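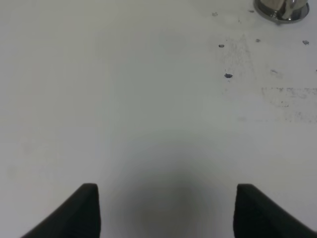

Flurance Work Table, Matte White Top

General-purpose table for sorting, packing, light assembly and inspection. The top has a smooth, low-glare finish in a pale off-white with a slightly cool cast. No printed grid, edge ruling or logo on the working surface.

Top size: 60 in x 60 in
Legs: 4, bolt-on, with leveling feet
Leg finish: powder coat, gray
Assembly: 3 crossbars supplied, fixings included
Top finish: matte white, one side only

Surface
The matte finish scatters overhead light, so shadows on the top have soft edges and small dark parts are easy to pick out. Under strong side lighting the white may read faintly green or gray next to bright white paper. This is the normal color of the finish and is consistent between batches. Customers matching tops to an older Plurnuvance table should request a color chip before ordering - the Plurnuvance white is warmer.

Cleaning
Wipe with a damp cloth and mild dish soap. Dry with a clean cloth. Do not use scouring pads, powder cleaners or acetone. Scuffs from rubber feet and dark plastic usually lift with a white eraser. Polishing compounds will leave a glossy patch that cannot be reversed.

Leveling
Set the table in its final position before adjusting the feet. Turn each foot by hand until all legs bear on the floor, then tighten the lock nut. Recheck after the first week of use.

Accessories
Floteck clamp-on lamp arm: fits the front or rear edge. Use the rubber pads supplied with the clamp.
Pillai under-top drawer: fits between the crossbars, left or right side.
Replacement top: supplied without legs or fixings. Existing holes line up with the current leg pattern only.

Notes
Top and legs ship in separate cartons and may arrive at different times. Inspect the top before removing the corner guards. Tops that have been drilled or trimmed cannot be returned.

Product questions: Adesuwa Amadi, sales desk
Spare parts and fixings: Vlasta Hrubý, parts desk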